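Kultness adds plain colour blocks and a round table to its nursery range

Wednesday, December 4, 2024

Kultness, the maker of furniture and play materials for nurseries and infant classrooms, has put two new products on sale to schools: Imwood, a round play table, and Barkatier, a set of plain coloured blocks meant to be used on it. Both can be ordered from today through the company's own site and through the school supplier Verbeke.

The table and the blocks were drawn up together over two school years. Kultness had been selling a rectangular activity table since its early days, and customers kept asking for something that children could stand around without one of them being stuck at a corner. The round top was tried first in a handful of nurseries, then changed twice before the company settled on the present size, which seats four small children with their elbows out.

"We make a lot of things with letters and animals printed on them, and they sell well," said Marloes Wuyts, head of product at Kultness. "Teachers told us they were also short of blocks with nothing on them at all. If a block has a cow on it, the game is about cows. They wanted to be able to say 'put the pink one next to the blue one' and leave it there."

Barkatier blocks come in light blue, pink, yellow and a soft green. The colours are kept pale on purpose, and the surface has no gloss, so that the blocks do not throw back the light from ceiling lamps. Each set is packed in a cotton bag with a drawstring. There is no instruction booklet in the bag. A single card gives a few starting points for staff, such as sorting by colour, leaving a gap and asking which block would fit, or placing two blocks far apart and talking about near and far.

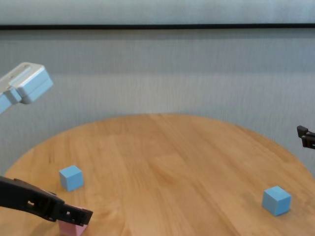
Light blue Barkatier blocks on the round Imwood table, and a pink one.

The Imwood table has a honey-coloured wooden top with the grain left showing. Kultness looked at painted tops as well, in white and in grey, but the nurseries that tried them found that pale blocks were harder to pick out on white and that grey showed every crumb. The legs unscrew by hand and can be swapped for a taller set as a class gets older – the same top then serves the first years of primary school.

The trial version of the table went out in October to schools that already bought from Kultness. In all, 1247 children used it during ordinary lessons and free play. Staff filled in a short sheet each week, and the company received 2236 comments, most of them a line or two long. The most common request was for a table that could be carried through a door by one adult, and the frame under the top was made lighter as a result. Another was for spare blocks to be sold singly, which Kultness has agreed to do.

"Blocks go home in pockets, and they always have," said Gregor Dow, who looks after school sales at the company. "Until now you had to buy a whole new set to replace a missing one. You can now order one blue cube if one blue cube is what you need."

Schools that took part in the trial may keep their table at no charge or exchange it for the finished version. Those who want to exchange should contact their usual Verbeke representative before the end of the spring term.

Delivery takes about 4 weeks from the date of order. Tables arrive flat, with the legs in a separate box, and no tools are needed. Verbeke will collect the packaging from schools that ask for this when they order. Orders for blocks alone are sent by post.

Price lists, care advice and a sample block in any of the colours are available to schools and nurseries on request.

About Kultness

Kultness designs and sells tables, storage and play materials for children up to the age of eight. Its products are sold directly and through school suppliers.

Press contact: Marloes Wuyts, Kultness press desk

Orders and samples: Gregor Dow, Kultness school sales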